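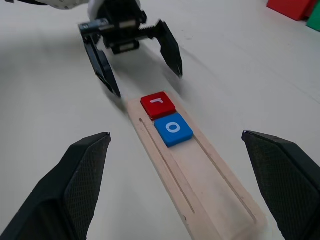 Figure 1. The "r" and "o" tiles on the wooden board, with open fingers on either side of it.

Two-Arm Spelling Task: Report on the November Fault
Group 4: Deepika Subramaniam, Struan Chisholm, Iveta Ševčík
Supervisor: Sabina Tichý

1. Background

Our project for the Curnora lab course was to get two robot arms to spell short words by placing letter tiles on a grooved wooden board. The word for the main test was "robot". The tiles go on one at a time, starting at the "r" end, and each new tile has to touch the one before it. One arm places the tile and the other keeps its open gripper near the far end, ready to push the row straight if a tile lands crooked.

The control program, which we called Lerell, was written mostly by Struan. It runs on a laptop and sends position targets to both arms. Iveta set up the cameras and the logging. I (Deepika) did the test plan and wrote this report.

2. What happened

On Thursday we ran 46 trials. In 2 of them the right gripper came down on the end of the board while its fingers were still closing. In the first case the board slid and the tiles came off. In the second the finger stayed pressed against the board and the wrist motor kept pushing until Iveta hit the stop button. The motor housing was hot enough afterward that we left it alone for the rest of the afternoon.

No one was hurt. However, Struan had been reaching over the table to reset tiles between trials all day, and he had done so only a few seconds before the second fault. We should have stopped testing after the first one. We put it down to a badly placed board and kept going.

3. Finding the cause

The log for the second trial stopped at line 1823, so we began there. The last entries showed the place step marked complete before the right arm had reported its final position. The program then sent the next move from the wrong starting height. The path was too low by more than the thickness of a tile.

The early "complete" message came from a timeout. Struan had added it in the first week so that a lost message would not freeze the whole run. If the arm did not answer in time, Lerell assumed the move was finished. With short moves this never caused trouble. The third letter is the first one where the right arm has to travel far enough to go past the limit, and both faults came at that letter.

We repeated the third-letter step at low speed with a person on the stop button the whole time. 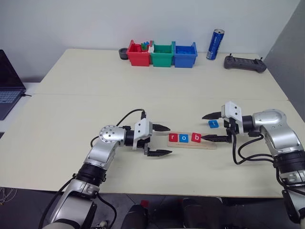

Figure 2. The work area with "rob" on the board and both grippers open. A loose blue tile lies near the right gripper.

At low speed the timeout ran out every time, which confirmed the cause. We also saw that the right finger passes very close to the end of the board even on a correct path, so there was little room for error to begin with.

4. Changes made

A timeout now stops both arms and asks for a manual restart. We added a limit on wrist motor current, and we raised the approach height for the right arm. Tiles may be reset by hand only after the person at the laptop has paused the program and said so out loud. Tassanee Yimyam from Group 2 read through the new stop code and found a case where only the left arm was halted. Struan fixed that the same evening.

5. Remaining problems

The board is not fixed to the table. We tried tape, but it left residue and the board still shifted when pushed from the end. A clamp would block the left gripper. We have not yet tested the fourth and fifth letters with the new approach height, and the current limit was set by trial and may be too low for heavier parts. Both items are on the list for the next lab session.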